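Call for participants: home gripper trials, second round

Do you fold laundry, make beds or pick up after other people most days of the week? Then you already have the skill we need! Foreck is looking for people who would like to try out and compare hand-held grippers in their own homes, starting in June.

We are a small team working on grippers for household robots. Before a new set of jaws goes anywhere near an arm, we want to know how it handles the things people really own: T-shirts, towels, bedspreads, socks that have lost their partners. In the first round our participants recorded 1,091 pickups of clothing, and what they told us afterward changed the shape of the pads we use now. We'd love to have more of you along for the second.

What you'll be doing

You'll get a pair of grippers, one for each hand, with a small camera mounted on each. We'll send you a list of short tasks, such as picking up a shirt by the sleeve, turning it over, spreading it out and folding it in half. You do each task with one set of pads, swap to the other set, and do it again. Then you tell us which one you liked and why. Grumbling is welcome, and so are drawings. 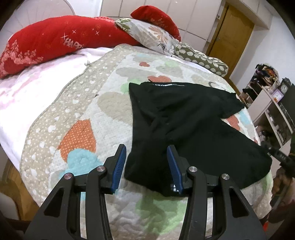

A session takes 90 minutes, and you can split it up however suits your day. Most people get the hang of squeezing and releasing within the first few tries. Thin cotton is the tricky part, especially when it lies flat on another fabric, and we're very curious to see how the two pad types differ there. Please use your own clothes and your own bed or table. Ironing beforehand would spoil the fun!

Who can take part

Anyone over 18 with two free hands and decent light at home. You don't need to know a thing about robots. Left-handers, please do write in, as we had far too few of you last time. If you have arthritis or a weak grip we'd like to hear from you too, and we'll go through the spring settings with you before you start. Two people from the same household can sign up together and share a kit.

Good to know

The cameras pick up the room as well as the clothes, so put away letters, family photos and anything else you'd like to keep private. You can watch every recording before you hand it over and delete what you don't want to share. Our goal for this round is 3,000 pickups across all homes. Sessions are paid, and we cover postage both ways.

How to sign up

Write to Birthe Ravn at Foreck with your first name, your town and a line or two on what kind of laundry you have the most of. Questions about the grippers themselves, pads, springs or cameras, go to Radu Vasiliu, who will happily answer at length. Kits go out in the order we hear from you.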